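Tuning the grasp check in Trultik: when the wrist view sees a shiny bowl

Written by Troels Kjærgaard for the Prustgate software pages

In the first part we made the planner propose a grasp on the rim. In this part we write the check that runs just before the fingers close. You need Trultik installed, a calibrated wrist camera and the Entili node running on port 2087.

Step 1. Cut away what is always the same

The fingertips stand in every wrist image, so make a mask for them once. Open the gripper fully, save one image, and draw the mask by hand in the Trultik editor. Do the same with the gripper half closed. The program interpolates between the two masks from the finger position. Grow each mask by 8 pixels, otherwise the dark edges of the fingers come through as false contours.

Step 2. Fit the rim

A round rim seen from the side becomes an ellipse. Set rim_model to ellipse and leave min_arc at 68 degrees. I had it higher in the beginning, and then the fit failed each time a finger covered a part of the rim, what happens in almost every grasp of this type.

Step 3. Treat the reflections

Smooth plastic gives thin white streaks on the inner wall, and the edge detector likes them very much. Switch on the saturation filter: pixels which are bright but have nearly no colour are removed before the fit. For a strongly coloured bowl this works well. For a white bowl you must leave it off, because it will remove the bowl also.

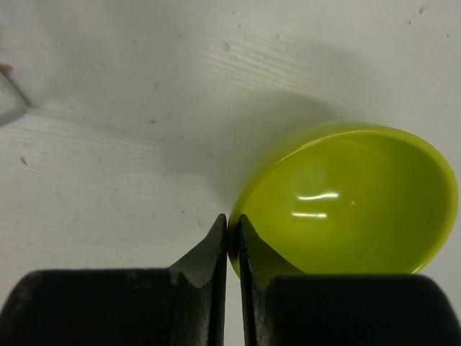

Bindu Ramasamy wrote to me that the filter also takes away the pale highlight along the rim, and that her fit became worse with it. She proposes to apply it only inside the first ellipse and then fit a second time. I have tried this and she is right. The option is called refit_inside, and I now keep it on for all coloured objects.

Step 4. Decide if the rim is between the fingers

Take the line from one fingertip to the other and look where it crosses the fitted ellipse. There must be exactly one crossing, and it must lie at least 20 per cent of the gap away from each tip. If there is no crossing, the node returns MISS and the arm goes back to the pre-grasp pose. If there are two, the fit is usually wrong and you should look at the debug image first.

Step 5. Ignore the table

Wood grain and small specks give short contours. Set min_contour so that they disappear, but raise it slowly. With a too large value you lose the short piece of rim between the tips, and this is the piece the check needs most.

When all this is in place, start the check in dry mode, where it writes its decision to the log but does not stop the arm. Compare the log with the saved images before you give it control. The closing force is set in the Grerka driver and will be treated in the next part.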